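Shared Desks in the Dreltham Library: Project Report
Parisa Sadeghi and Silviu Ardeleanu

We asked whether students would book a desk if booking were free. In March we sent out 444 forms and ran the Duvis booking page for 8 days.

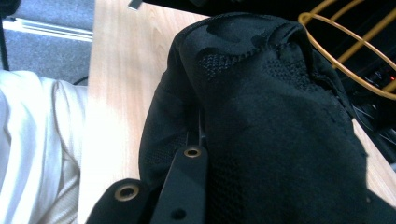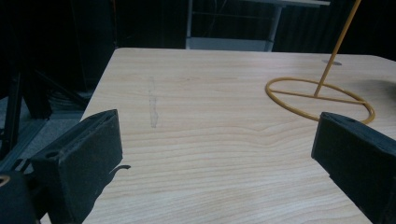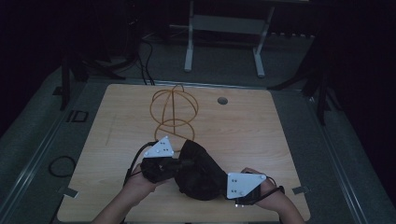 Most people who answered wanted more room, and few cared about quiet. Several asked for a plain wooden top like the pale one in the second picture, with nothing fixed to it. Two said they would bring their own lamp. The booking page was hard to find, so we moved the link.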